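# 手持夹爪示教数据中的线缆类物体:阶段性结果与方法说明

本文整理本人在 Clernov 项目中负责的线缆操作部分,供同类工作参考。文中观点仅代表个人。

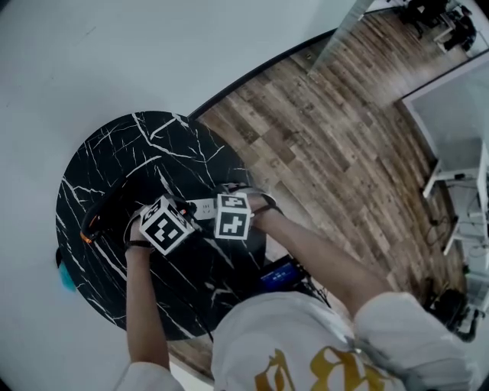 ## 一、问题的由来

Clernov 项目的目标是以手持夹爪采集人的操作示教,再将由此训练得到的策略部署到机械臂上。项目前期的对象以刚性物体为主,包括杯、盒与工具。进入第二阶段后,任务清单中加入了插线板、适配器等带线物体,原有流程的不足随即显现。

带线物体的主体是刚性的,线缆部分则不是。夹爪夹住白色插线板并将其抬离桌面时,黑色电源线仍在桌面上绕成一个大圈,其形状取决于上一次放置的结果。同一动作重复两次,线圈的位置几乎不会相同。策略若将线圈形状误作判断抓取位置的依据,在新的摆放条件下便会失准。

此外,我们使用的桌面为黑色光面,带有白色大理石纹。黑色线缆落在黑色桌面上,对比度偏低;白色纹路又容易与白色物体的边缘混淆。项目组曾讨论是否更换为浅色哑光桌面,最终决定保留,理由是实际部署环境中同类桌面并不少见。

## 二、采集方法

夹爪的两个指端各装有一个白色标记立方体,各面印有黑色方形基准标记。指端位姿由头部视角图像中的标记解算得到,两指间的相对距离用以推算夹爪开度。采用立方体而非单片标记,是考虑到操作者手腕转动时单一平面极易转出视野。立方体倾斜时通常仍可见两个面,解算因此有一定冗余。

采集人员在操作前须完成以下各项:

- 将衣袖推至不妨碍标记成像的位置;
- 系好手部与腕部绑带,确认松紧一致;
- 将线缆自然放置于桌面,不作刻意整理;
- 静止保持两秒后开始动作。

第三项在执行中争议最多。部分同事习惯在每次示教前把线缆理顺,认为这样数据较为整洁。Marijke Koster 在五月的内部评审中对此提出异议,她认为理顺线缆等于预先删去了任务中最困难的部分。评审之后,我们将“不作刻意整理”写入了操作规程。

## 三、数据规模与划分

本阶段保留有效示教 1,142 段,全部为带线物体的夹取、抬起与移放。划分时以“摆放”为单位:同一次摆放之下的各段示教只能同时进入训练集或同时进入验证集。早期版本按段随机划分,验证误差明显偏低,而实机表现与之不符。原因在于同一摆放下的线缆形状几乎一致,信息由此泄漏。建议从事类似工作的读者首先核查此项。

剔除标准同样作了调整。原规程规定,任一标记丢失即剔除整段。带线任务中,手指、绑带和线缆本身都可能造成短时遮挡,按原标准剔除的比例过高。现行做法是:若另一立方体仍可解算,且丢失持续时间不超过阈值,则以夹爪的刚体约束补全,并在数据中标注补全区间,训练时降低该区间的权重。

## 四、训练与评测结果

策略网络沿用 Andale 版本,结构未作改动,以便将差异归于数据本身。对照共两组:甲组使用理顺线缆后采集的数据,乙组使用自然放置的数据,两组段数相同,训练步数一致。

评测在实机上进行,每组执行 100 次,线缆由未参与采集的人员随意放置。评测以插线板主体被夹起、平移至指定区域且未中途脱落为成功。

| 组别 | 线缆放置方式 | 成功次数(共 100 次) |
|---|---|---|
| 甲组 | 采集前理顺 | 44 |
| 乙组 | 自然放置 | 80 |

甲组的失败多集中于抓取之前:夹爪接近时偏向线缆与主体的连接处,或在线圈上方停留不前。乙组的失败则多发生在移放阶段,主要表现为线缆受到牵拉后主体在指间转动。两类失败性质不同,后者更接近控制问题,单靠增加示教未必能够解决。

需要说明的是,上述结果只涉及一种插线板与一种桌面,尚不足以推广至其他线缆类物体。插头的重量、线缆的硬度均可能影响结论。两组数据由同一批人员采集,先后顺序未作随机化,后采集的一组可能受益于操作熟练度的提高。该因素将在下一轮实验中加以控制。

## 五、关于标记位姿的误差

抬起阶段的位姿误差高于接近阶段。初步分析认为有两方面原因:其一,夹爪离开桌面后手腕转动幅度增大,立方体的部分面以较大倾角成像;其二,光面桌面在某些角度产生反光,影响标记白边的提取。

针对前者,我们在解算中按各面的成像面积加权,小面仅作校验之用。针对后者,目前只采取了调整照明位置的办法,效果因时段而异。Evangelista 小组提供的另一套检测参数正在试用,待完成同条件对比后再行报告。

## 六、后续安排

下一阶段的实验将移至 Sornanport 场地进行,拟增加以下内容:

1. 引入不同颜色与硬度的线缆,桌面条件保持不变;
2. 在夹爪指端增加力的测量,记录线缆受到牵拉的时刻;
3. 对甲、乙两组采集顺序作随机化处理,重做上述对照;
4. 将插头插接列为独立任务,不与移放任务混合训练。

其中第二项的硬件改动会增加夹爪重量,对采集人员的疲劳程度有何影响尚待评估。操作规程的修订稿已在组内传阅,意见汇总后将更新于本博客的方法栏目。

2026年10月4日,星期日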